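Chapter 6
Household Fabrics and Their Care

Shona Mackay
October

A household textile is any cloth used in the home that is not worn. Sheets, towels, curtains and cleaning cloths all belong to this group. They wear out sooner than most furniture, and families replace them many times over.

Three things decide how long a cloth will last: the fiber, the way the yarn is woven or knitted, and the way it is washed. Cotton takes up water well and stands hot washing. Polyester dries fast and holds its shape, but it can keep oils and odors. Blends fall in between.

Weave matters as much as fiber. A plain weave crosses one yarn over and one under. It is strong and easy to mend. Terry has loops that hold water, and the loops snag.

In the Leckie laundry survey, 292 households kept a record of every load for 31 weeks. Most washed towels and bed linen together. Section 6.3 explains why sorting by weight gives better results, and Section 6.4 covers drying and folding.

Key terms: fiber, yarn, weave, terry, blend, colorfast

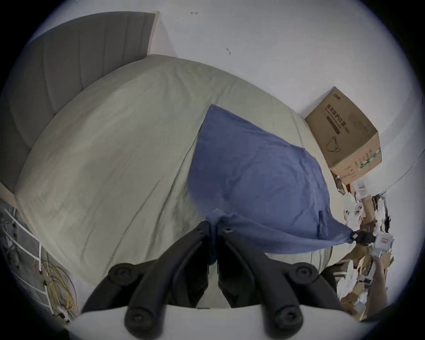
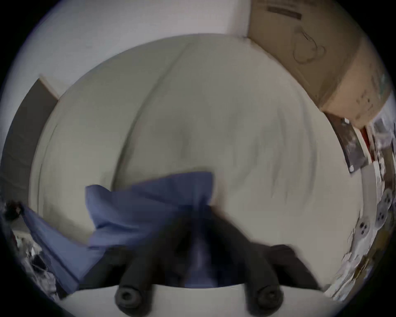

Shona Mackay

Before reading on, list the cloths used in one room of your home and write down the fiber content from each label.

Related chapters
Chapter 5: Reading a Care Label
Chapter 7: Soaps and Detergents
Chapter 8: Removing Stains
Chapter 9: Simple Mending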